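Notes on a Serviced Apartment: The Question of Length of Stay

7th August

Readers of this blog have written on several occasions to ask whether a serviced apartment represents a sensible alternative to a hotel for stays of more than a week. The present post sets out the author's position on the matter. It concerns stays of between ten days and three months, undertaken for work, by one person or by a couple.

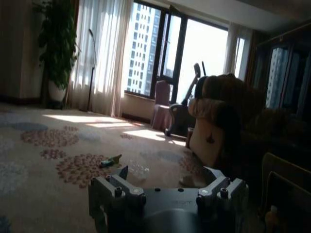
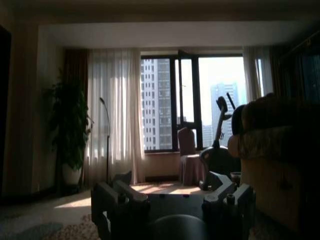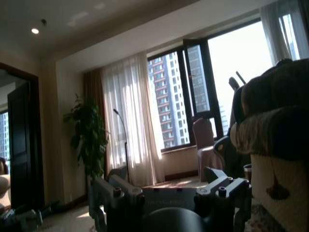
A living room with a large window.

The first point to establish is what the word "serviced" is taken to mean. There is no settled use of it. At one end it describes a flat which is cleaned daily and has a staffed desk downstairs. At the other it describes a flat in which fresh towels are left outside the door every second Monday. Both may be offered at a similar price and in very similar language. Prospective guests are therefore advised to request, in writing, the cleaning schedule, the hours of the desk and the arrangements for linen. Where an operator is unwilling to supply these, the author does not proceed with the booking.

The second point is the deposit. In February the author stayed for five weeks in Lornetden, in a building managed by Kelmendi, and was asked for a deposit of 300 on arrival. This had not been mentioned at the time of booking. It was returned in full, but only after 19 working days and two letters. By contrast, Olano, whose building stands on the other side of the river, takes no deposit for stays paid in advance and holds card details instead. Neither approach is improper. It is simply preferable to know which will apply before one is standing at the desk with two suitcases.

On the matter of cost, the following may be of use. The five weeks in Lornetden came to 2794 in total, to which must be added a final cleaning charge and the tram pass. A mid-range hotel in the same district had quoted over 1000 more for the same dates, breakfast included. The saving was real. It was, however, smaller than it first appeared, as breakfasts must be bought and somebody must wash up afterwards. For a stay of ten days the two came out very nearly level, and in such cases the author would generally choose the hotel and be glad of the breakfast.

Kitchens deserve a paragraph of their own. Operators commonly state that the kitchen is "fully equipped". In the author's experience this phrase guarantees a kettle, two saucepans and a great many wine glasses. It does not guarantee a sharp knife, a sieve or a chopping board of useful size. The author now travels with a small knife (in hold luggage) and a folding board, and has not regretted either. Salt, oil and washing-up liquid should be regarded as the guest's own responsibility unless stated otherwise.

Laundry is the area in which the greatest variation has been observed. A machine within the flat is to be preferred. A shared machine in the basement is acceptable where it may be booked, and wearisome where it may not. Combined washer-dryers are slow, and one should allow an entire evening for a modest load of shirts.

Regarding noise, it is recommended that a room away from the lift be requested at the time of booking and again on the day before arrival. Requests made only once tend to go astray -- those made twice are usually honoured.

Several correspondents have mentioned Panoteo, the comparison site, and asked whether its listings may be relied upon. The author has used it on four occasions. Prices were accurate on three. On the fourth, the local tax had been left out, and the site's support desk replied within two days with a courteous message and no refund. It remains useful for drawing up a shortlist. Booking directly with the operator has, so far, produced the same price or a slightly lower one, together with a named contact should the boiler fail.

A further post will deal with post and parcels, including the vexed question of whether one may give a serviced apartment as an address to one's bank. Comments on the present post remain open until the end of the month.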